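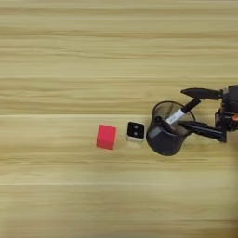
Gripper practice at the club table, with the marker, the mesh cup and the red cube.

About the Zendville Robotics Club

We're the after-school robotics club at Zendville, and we love what we do! Club started in August with a borrowed classroom and one arm that only turned left. These days 40 students are signed up, from ninth graders who have never held a screwdriver to seniors who write their own motion code, and almost everyone stays past pickup time.

Our main project is Romen, a tabletop arm that students program and tune themselves. Its tasks sound easy until you try them – close two fingers on a marker standing in a pencil cup, or pick up a cube and set it down square. We've logged 168 practice runs so far, misses included (the misses get the best discussions, and the loudest).

Students work in teams of seven and trade jobs every couple of weeks, so the person writing code one week may be tightening bolts the next. Our second build, Delura, is a rolling base designed by the younger members. It drives well on tile and badly on carpet. Wheels are next on the list!

Kofi Nutsugah teaches physics and coaches the club. He'll answer any question with "try it and show me," and then he really does come over to watch.

We meet in the Bielecka Building, Room 15, right after the last bell. You don't need experience or your own laptop. Our open practice is Tue 19 December – families are welcome, and visitors get a turn at the controls.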